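Chapter 8
What Surveys Say We Eat

Open a newspaper in April and you will probably find a story about some food that shortens your life or lengthens it. Eggs, coffee, red wine and butter have each been on both lists. Behind most of these stories stands a questionnaire. A large group of people was asked what they ate, the same people were followed for a while, and somebody ran the two sets of numbers against each other. This chapter is about the first step, the asking, and about why you should be slow to trust it.

Try it on yourself before reading on. How many times in the past year did you eat cooked carrots? Was a usual serving half a cup, or more? Questions like these fill page after page of the standard food frequency form. Most people cannot answer them, but the form has no box for "I have no idea," so people put down something. That something is then entered into a computer, where it looks exactly as solid as a body weight or a blood test.

Defenders of the method say that the errors cancel out. One person guesses too high on carrots, another too low, and in a big enough sample the average comes out close to the truth. This would be a fair argument if the errors were random. They are not. People tend to report more of the foods they think they should eat and less of the foods they feel bad about. Snacks vanish. So does alcohol. A bigger sample does nothing for a lean that runs in one direction. It only gives you a wrong answer with a narrower margin of error, and a narrow margin is what gets a study noticed.

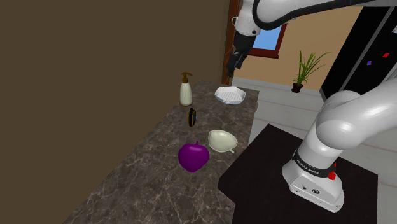
Consider the Ternau study, which we will use several times in this chapter. Its authors enrolled 1314 adults and gave them a form covering 52 foods. The finding that made the news was that people who ate the most beans had the fewest heart problems. Perhaps beans did it. But the heavy bean eaters also smoked less, walked more and saw a doctor more often, and the authors adjusted for these things using answers from the same form. If you doubt what people say about beans, you ought to doubt what they say about walking.

The follow-up in Drondidska was meant to settle the matter. A smaller group kept a written diary for 3 days, and the diaries were compared with the forms. The report calls the agreement "acceptable." Look at the table at the end of the chapter and decide for yourself what was accepted. Note too that a diary is still a person telling you what he or she ate, and that people who have to write down a cookie often skip the cookie. Two methods can agree with each other because they share the same fault.

None of this means that diet has no effect on health, or that every survey should be thrown out. Some results have held up when they were tested in other ways, and we will look at two of them in the next chapter. The claim here is smaller. A number that began as a guess remains a guess, whatever is done to it afterward.

8.1 Where the Form Came From

Early diet researchers worked in kitchens and weighed the food. It was slow and costly, and families got tired of it. The form was cheap and could be mailed.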